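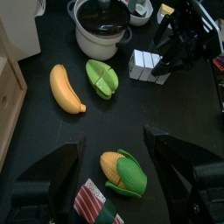 Toy corn, a banana and a white pot with a dark lid, out on a black tabletop.

How to sort and clean a play kitchen (without buying a storage system)

Most advice on toy kitchens ends with a set of matching tubs. I have tried the tubs. Fludley's ran to 28 little compartments and came with stickers, and within a week the peas were living with the saucepans. I remain unconvinced that any child has ever put a plastic carrot back because of a sticker.

What follows is slower on the first day and much less bother afterwards. You need a clear table, a washing-up bowl, an old toothbrush, two tea towels and one box.

Step 1. Tip everything out on a table

Not on the floor, whatever the catalogues show. On the floor you kneel on things. A dark tabletop is handy if you have one, as pale plastic shows up well against it and you can see what you've got. Spread the pieces out so nothing is hiding under anything else.

Look inside the pots and bowls before you go further. Small food migrates into bowls, and a lid can hide all sorts – I have found crusts in there, real ones.

Step 2. Put the cut food back together

Sliced vegetables are the worst offenders. The sort that comes apart in sections is usually held with hook-and-loop dots or little pegs, and one missing section makes the rest useless for chopping. Match up what you can. Give any orphan half a fortnight in a jar on the windowsill, then let it go. The Bernivach website suggests gluing the halves into a whole. I did this to a tomato and it was never played with again.

Step 3. Wash only what can be washed

Solid moulded plastic goes in warm water with a drop of washing-up liquid. Sweetcorn needs the toothbrush, worked along the rows, and then again where the husk leaves meet the cob. A banana takes three seconds.

Keep pretend packets out of the water if they are card or have paper labels. Wipe those with a barely damp cloth. Hollow pieces with a seam should be wiped too, as they fill up and then dribble for days.

I would skip the dishwasher. People swear by it, and perhaps their toys are tougher than ours, but I have a very flat aubergine to show for it.

Lay everything on a tea towel and leave it overnight. Check pots under the handles, where water sits.

Step 4. Decide what stays

The big Fendeo set boasts 109 pieces. I can't see what anyone does with 109 pieces apart from step on them. In our house the things that get used are a pot with a lid, a bowl, something to chop and a packet or two to sell in the shop. The rest is scenery.

Put those favourites to one side. Everything else goes into the box, on a high shelf, and you swap 5 pieces over when interest drops. We boxed ours up in February and had one complaint, about a fried egg.

Step 5. Store it badly

I mean this. The food lives in the pot and the bowl, the lid goes on the pot, and the whole lot goes on one shelf. It looks untidy and takes under a minute. Wei sell a nice wooden rack for the purpose, if you like dusting.

Repeat the wash when things feel sticky. Schedules for this exist online and I've never met a toy that kept to one.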